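Growing Tomatoes on the Flundthorpe Allotments: What Changed After the Water Went Metered
A project report by Habibur Thambiah
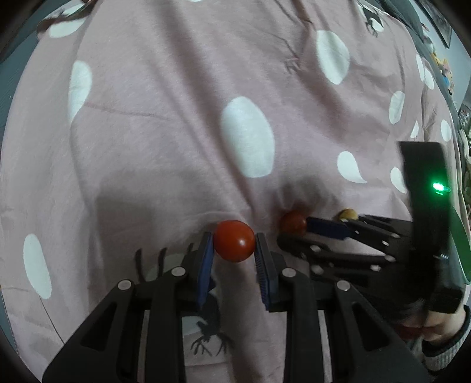 Fig. 1. A red cherry tomato.

I chose this subject partly out of fondness, I admit, as my grandmother kept a plot at Flundthorpe for most of my childhood and I spent a good many evenings there carrying cans that were far too heavy for me. The site has 70 plots, and until 2011 everyone drew from the same standpipe and paid one flat rent. Then meters came in, and people began to think rather harder about what they grew and how they watered it.

For this report I talked to eight plot holders through July, usually after tea when it was cooler and they were happy to stop for a chat. I also read through the old rent books kept at Gotorham library, which were a pleasure, if a slow one – the handwriting changes every few years and some of it is dreadful!

Most of the growers told me they had moved from large beefsteak types to cherry tomatoes, which they felt coped better with a missed evening. Mrs Khan disagreed, and still grows both, with old carpet laid between the rows to hold the damp in. Her water butt takes 255 litres and she had emptied it twice by the middle of the month.

I had hoped to compare the plots by weight of fruit, but people kept giving theirs away before I could get the scales out, so the next section relies on their own diaries.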